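Rongate Repair Room: New Hours and Other Changes

The Repair Room on Drellska Street moves to its summer timetable on Saturday, July 12, 2025. Doors open at 8 in the morning and the last item is booked in two hours before closing. Evening sessions are on hold until the fall, when the school next door needs its parking lot back and we go to the weekday schedule again.

Most of what came through the door in May was small kitchen equipment. Hand mixers, a pasta roller, several salad spinners, and a bread machine that had been in a garage since its owner moved to Rongate. Stripped teeth and worn bushings were the usual trouble. Lamps came next, then zippers, then a long list of things that needed only a new plug. 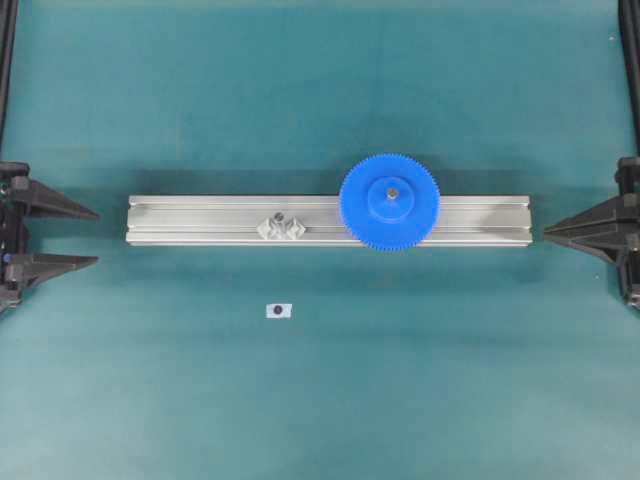 We will go on taking kitchen appliances, but please empty and wipe them before you bring them in. Crumbs and old grease take up a good part of each appointment, and the appointment is only 16 minutes longer than it was last year. If you still have the manual, bring that too. A photo of the rating label on your phone is fine if the item is too heavy to turn over at the desk.

Parts remain the slow step. Andden, the supplier we have used for belts and switches, now ships to us twice a month, so an item that needs an ordered part will usually stay on the shelf until the next delivery. We will call when it is ready. Items not picked up after two calls go to the sale table, and the money goes toward consumables such as solder, grease and sewing machine needles.

We have also changed the way we write up the tickets. The old tickets had one line for the fault, and people wrote "broken" on it. The new ones ask when the fault started, what noise it makes, and whether anyone has already had the cover off. Please answer the last one truthfully. A missing screw is easy to replace if we know about it at the start, and a spring put back the wrong way around can take up a whole morning. 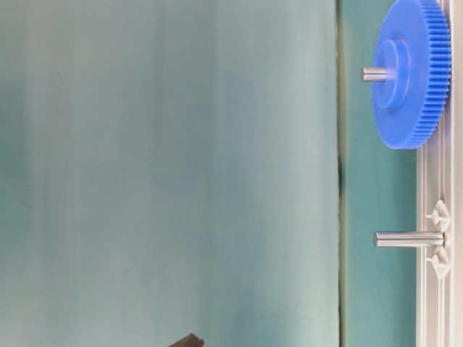
Mirjana Matić wrote in to ask whether the new ticket could be filled out at home, as she brings in things for her mother and does not always know the answers at the desk. It can. Paper copies are in the rack by the entrance, and the branch library has agreed to keep a stack at the front counter.

Sewing and mending stay at the back table, where there is more daylight. Bring matching thread if you have it. Chia-hao Yen is taking names for a darning session later in the summer, and the sign-up sheet is beside the kettle. Wool socks are best for a first try. Please wash them before you come.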